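Revised July 20, 2026. Applies to the shared kitchens at Dirnbridge House and the Koutsoukos Annex.

# Covering and Storing Prepared Food

Residents and kitchen staff are asked to follow this procedure whenever food is placed in a shared refrigerator. Questions may be directed to Spyros Chrysikopoulos, Kitchen Services, extension 644.

## Before you begin

You will need:

- a box of plastic food wrap
- a clean, dry bowl or dish with a smooth rim
- a label and a marker

Wrap is kept in the drawer to the left of the sink. Replacement boxes are held in the supply room, Room 149, and must be signed out. Brands vary with the order, so check the packaging before use. Foil and parchment come in boxes of a similar shape and are stored in the same drawer.

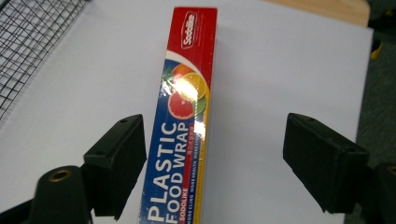
*Plastic food wrap, Sodolike brand.*

Clear a section of counter at least as long as the box and wipe it down. Wash and dry your hands. Any moisture on the rim of the dish will keep the wrap from holding.

## Procedure

1. Set the box lengthwise on the counter with the opening facing you.
2. Find the loose end of the film. If it has stuck to the roll, lift it with a small piece of tape. Do not use a knife.
3. Draw out enough film to pass over the dish with 2 inches to spare on each side.
4. Hold the box closed with one hand and tear the film from one end to the other in a single motion. Follow the directions on the box if it has a sliding cutter.
5. Lay the film across the dish and press it to the rim, starting at the far side.
6. Write the contents, your name, and the date on the label. Place it on the side of the dish, where it can be read from the refrigerator door.

Hot food should be divided into shallow dishes before storage and refrigerated within 2 hours of cooking. Cooked leftovers are kept for no more than 3 days. Unlabeled dishes will be discarded at the evening check.

## Microwave use

Use only wrap whose packaging states that it is suitable for the microwave. Leave one corner open for steam and keep the film clear of the food. If the packaging gives no such statement, remove the wrap and cover the dish with a plate.

## Returning the box

Tuck in the loose end, close the lid, and put the box back in the drawer. Empty boxes go in the cardboard bin at the Ollel Street entrance. Remove any metal cutting strip first.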